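Build thread: the hand-held gripper, shared workshop version. I've been posting bits of this since June, so I'm putting it all in one place.

1/ The plan is a gripper you hold in your hand, with a camera on it, so you can do a task yourself and record it for an arm to learn from later. Adoración Cabello and I are building 2 of them.

2/ Body is printed in light gray Varkley filament. The first print warped at the back end. I slowed the first layer down, put a brim on it, and the second one came off flat.

3/ The finger pads took longer than everything else put together. Hard plastic fingers dropped anything smooth. We went to rubber, dark charcoal, with a wide rounded top and a narrow stem. I cast 3 sets before I got one with no bubbles in the stem.

4/ Cable routing. My first version ran the cable over the top and it snagged on my sleeve every time I reached across a table. It goes down underneath now. Leave yourself some slack. I cut the first one too short and had to splice it.

5/ Took it to the workshop to try it with other people moving around. Pad and marker both stay in view of the camera when I tip the body up, and that was the thing I wanted to check.

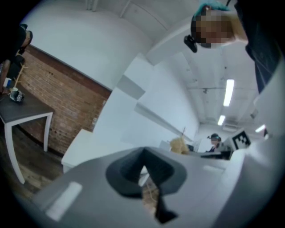
3 min read

6/ The square black-and-white marker sits on its own small white plate. I printed the plate separately so I can swap it without reprinting the body. Use matte paper. Glossy gave me a glare spot under the ceiling lights and the tracking dropped out.

7/ The lens is very wide. You get the ceiling, the brick wall, the floor and whoever is standing close by. Faces get pixelated before I post or share anything. I run that as a batch step and then check it by eye.

8/ Storage: I set it to stop at 200 clips per card. Above that the Bestico reader I use gets slow and I lose track of what I've copied. The goal for the whole project is 2,000 clips. We are not close.

9/ Still to fix: the trigger return spring is too stiff and my hand gets tired. Begoñe Villanueva gave me a softer one from a bag of Heydari springs. Trying it next.

10/ Files go up when the spring is sorted. I don't want people printing a handle that hurts.

Comments

tovora_fan: What hardness is the rubber? I tried something similar with Tovora mix and it tore at the stem.

solderpile: Mine tore there too. A bigger fillet where the stem meets the top fixed it.

Begoñe Villanueva: I have more of those springs if the soft one is too soft.

mk_prints: Please post the marker plate by itself if the rest is going to take a while.

Last updated: June

Contact | Copyright | Back to top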